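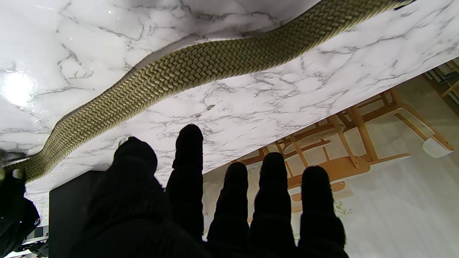

Home | Forums | Surfaces & Counters | Rules | Log in

Marble for a working table — talk me out of it (or don't)

gravelpit_70
We've got a spare room where I braid cord and finish rope for dog leads. The old table is shot. A yard in Climusow has a marble offcut, white with gray veins, glossy, $700 with the edge finished. The salesman says it's "ideal for crafts." I have my doubts about anything that's ideal for whatever you just told the man you do.

tansyroot
Had one 3 years. Flat herringbone braid lies nicely on it and you can spot a bad strand right away against white. Buy it.

Odd Lot
You can spot a bad strand on a white bedsheet too. Polished stone is slippery. Every braid I ever put down on it wandered off toward the edge, and then the weight of the tail pulls the rest after it. What exactly is the marble doing for you?

tansyroot
Staying flat. My wood one cupped.

Odd Lot
Then it was a bad wood one.

gravelpit_70
What about glare? I have one ceiling light and no window on that side.

millrace
Glare is the part I'd worry about. On a polished slab you get a white blob wherever the lamp hits, and it always seems to land on the bit you're working on. Ask if they'll hone it. Mine was honed by Wiltorine and it's much easier on the eyes. Shows oil, though.

Kettle9
Has anyone priced what it costs once you add delivery? I was quoted 2,059 all in for a Prollau top and that didn't include the legs. I don't believe any number with only the stone in it.

gravelpit_70
Fair. I'm picking it up myself.

Odd Lot
In what? It's a slab.

gravelpit_70
Brother's truck.

millrace
Carry it on edge, never flat. And look hard where the veins bunch up. The yard will tell you it's all just pattern. Sometimes it is. Run a fingernail across.

tansyroot
For the sliding, a strip of rubber shelf liner under one end of the braid. Cost me nothing, I had it in a drawer.

Odd Lot
So you buy a shiny table and then cover it with shelf liner. OK.

tansyroot
One strip — not the whole table.

Kettle9
I'd still get the laminate from Kang and spend the rest on cord.

gravelpit_70
Going to look Saturday with a lamp and a length of the olive flat braid. If it slides, I'm walking.

Filed under: Workrooms, Stone, Tables

Recent threads
Sealing honed marble: how often?
Wax or no wax on cotton rope
Trestle legs that don't wobble
Cutting board oil on a bench top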